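4.2 What changed at the folding tables

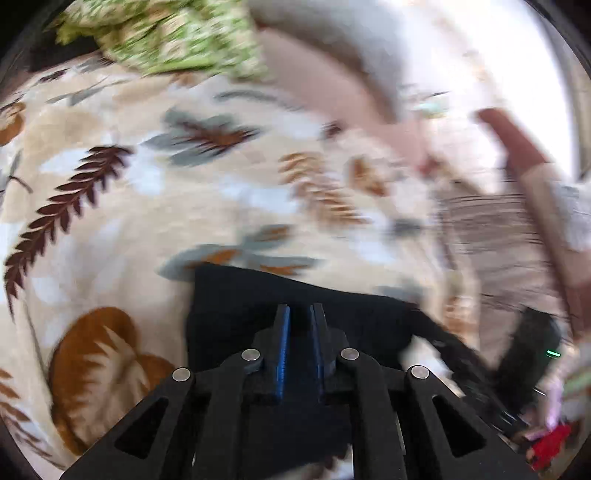 Figure 3. A hand-held gripper over patterned fabric and a piece of black cloth.

I came to the Plalden linen and alterations shop thinking I was going to write about speed. That was what the owners talked about on my first visit, and it was what I had in my notes when I sat down in March to plan the interviews. What the people at the tables wanted to talk about was their hands, and what it felt like to do a job they had done for years with a tool between them and the cloth. Pretty much every conversation got there within a few minutes. The tool is the black two-finger gripper in Figure 3, with the blue ridged strips on the inner faces of the fingers, and the workers call those strips "the teeth" (they aren't sharp, it's just a name that stuck). A dark cloth on a busy leaf print like that one is what they would call an easy pair. A print on top of the same print is a hard one, and I heard a great deal about hard ones.

Some background, quickly, for anybody who skipped Section 3. Plalden sorts, folds and mends household textiles for hotels and rental apartments. The plan was to hand the folding of small pieces to a pair of fixed arms on the Stelov line, and to get there the firm needed recordings of people doing the folding with a gripper. So the workers were asked to spend part of each shift folding with the tool, and the rest of it folding the way they always had. I interviewed 20 of them, and I sat in on 30 shifts at the Pritchard Street site, usually on a stool next to the steam press, which I don't recommend.

The first thing that changed was the pace, and it changed in an odd way. With bare hands, people fold in a kind of rhythm and talk the whole time. With the gripper they went quiet. Several of them brought this up before I did. One woman with a lot of years at the tables told me she could run through her whole grocery list while folding pillowcases, but with the tool she had to think about each corner, "like I was writing with my left hand." Another said she liked it -- the shift went faster because she was paying attention. I want to be careful here, as these were both good workers and both opinions were held pretty strongly, and I don't think one of them is the real answer and the other is noise.

The second thing was about edges. Anyone who folds for a living finds the edge of a cloth by feel, usually with the side of the thumb, and barely looks. The gripper takes that away. You have to see the edge, and then you have to bring the fingers down on it at a sensible angle, and then you have to close them on one layer and leave the other where it is. People came up with their own ways to do this. Some nudged the cloth with the outside of one finger until it puckered and then pinched the pucker. Some held the cloth down with their free hand and lifted a corner with the tool. The training sheet covered neither of these, and for a while there was a real disagreement at the Pritchard site over whether the free hand was allowed at all. The answer that finally came down was yes, as long as it stayed out of the way at the moment of the grip. I have that answer in my notes in four different wordings from four different people, so I would not call it a settled rule.

Necati Çetinkaya had been a presser before the project and became the person who looked after the recordings on the evening shift. His job title didn't change and neither did his pay, at least not for the first several months, and he was pretty frank with me about that. He would go through the clips from the shift and mark the ones that couldn't be used. Over the time I was there the evening shift turned in 339 clips, and he looked at every one of them. What bothered him was that the clips got thrown out for reasons that had nothing to do with the folding. "It's a perfect fold," he told me, going back and forth over one he'd just had to reject, "and it's no good because she moved too fast for the camera." He worried that people would learn to move slowly to please the camera, then the arms would learn to move slowly from the people, and in the end everyone would decide that folding was a slow job. I've thought about that remark more than almost anything else I wrote down.

It also raised the question of who was judging whom. Before the project, a fold was good if the next person down the table could stack it. Now there was a second judge, and it wasn't in the room. Workers got their reject numbers at the end of the shift on a printed slip, without the clips, so they knew how many had been turned down but had no idea which ones. Six of the people I talked to had asked to see their own clips. Two got to, both because Necati happened to be on shift and pulled them up on his screen. Both said it helped right away. When I passed this along to the shop's manager she was surprised that people wanted to look at all, and she had the slips changed before I left, so that each one listed the clip and a short reason. I can't say what that did to the reject rate, as my visits ended soon after.

The third change took me longer to notice. The tables at Plalden used to be a place where new people learned from older ones, mostly by standing next to them. With the gripper everybody started over together, and the younger workers often got the hang of it first. That shook up the order of things. A man in his first year at the shop was suddenly the one people went to when the fingers wouldn't close evenly. He enjoyed this a lot! Some of the older folders were good sports about it and some of them were not, and two asked to go back to mending full time, which at Plalden meant moving upstairs and away from the people they ate lunch with.

I don't want to overstate that. The mending room was short of hands anyway, and both of them told me they were happy up there. But when I asked managers what the project had cost, they talked about floor space and hours, and the move upstairs didn't come up. At Estell, the smaller shop I describe in Section 5, the mending and folding were done in the same room, and the same kind of switch went by with hardly a word said about it. I take up the question of room layout there, along with the pay question, which at Estell was handled before the first gripper came out of its case.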